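# Jikar — litter box build, bench page

Jikar is the arm I've been putting together since July in the back half of the Gresthorpe workshop. The job is to scoop a cat litter tray and drop the clumps in a bin, with no help once it starts.

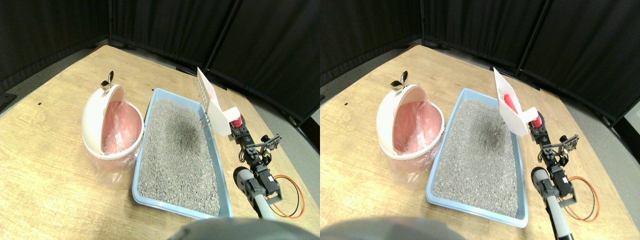

The first version was a gantry. Two rails, a carriage, a rake on the end. It worked on dry sand and jammed on everything else, and it took up more floor than the tray did. I sold the rails and started over with servos. Scooping is mostly a wrist motion, and a rake on rails doesn't have a wrist.

**Arm.** Servo housings bolted to bent brackets, one joint after another. I cut the first set of brackets too thin and they flexed under load, so the tip drooped when the scoop was full. The second set is thicker and I haven't had to touch it. Justinas Vasiliauskas worked out the order of the joints with me one evening on the back of a parts invoice, and we have kept to that drawing.

**Scoop.** An ordinary slotted one from the pet aisle. I tried printing my own, and the slots either clogged or let the clumps through. Holding it square took longer than anything else on the arm. If the handle rolls even a little, the blade rides over the litter and only smooths it out.

**Cable.** Still too long. I left slack while the joints were moving around on me and never went back to shorten it. It has caught on the elbow twice. Sleeving and clips are on the list.

**Tray.** Light blue, standard size, filled fuller than I would fill it for a cat. Gray clumping litter. A full tray is harder on the servos, and I wanted the numbers from the hard case. Placement matters more than I expected: the tray sits at an angle to the arm, and when I squared it up the far corner went out of reach.

**Bin.** Small round one with a flip lid, lined with a clear bag. The arm doesn't open the lid. I do that before a run. A pedal bin with a solenoid on it would be the next step, but I would like the dumping to be dependable first.

**Software.** The motion is a list of poses with some correction on top. I move the arm by hand, save the pose, and play it back. The correction looks for dark patches in the litter and shifts the scoop toward the nearest one. It mistakes shadows for clumps more often than I'd like — that is the main thing I'm working on now.

## Run log, short version

- 112 full cycles on the current brackets. One cycle is dig, lift, shake, carry, dump, return.
- 8 of those ended with litter on the table. Most of them were during the carry, when the wrist was tilted too far forward.
- 483 saved poses, and a lot of those are junk. I need to clear out everything from before the bracket change.
- One servo replaced, the shoulder. It ran hot during a long session and started to buzz.

## Settings that ended up mattering

Shake time. Too short and you throw out clean litter, too long and the clumps break up and fall back through the slots. I'm at a little over two seconds and leaving it there.

Entry angle. Steep at the start, then flatten once the blade is under. Going in flat just pushes a pile to the end of the tray.

Speed on the carry. Slow. I had it fast for a while, and the sweeping up took longer than the time I saved.

Lift height. The blade has to clear the rim of the tray with room to spare before it swings. I set this by eye at first and knocked the tray sideways more than once. Now there's a fixed height in the code and the arm won't swing below it.

## Still to do

1. Shorten the cable and clip it to the arm.
2. Sort out the shadow problem, maybe with a lamp in a fixed spot.
3. Delete the old poses.
4. Try the Huttunen litter, which has a finer grain.
5. Write up the bracket drawings properly. Two people at the Orkham meetup asked for them and I only had the pencil version.

The code is in the shared folder under Jikar. Use build 1628 or later. Earlier ones have the elbow limit set wrong, and the arm will try to fold into itself when it comes back from the bin.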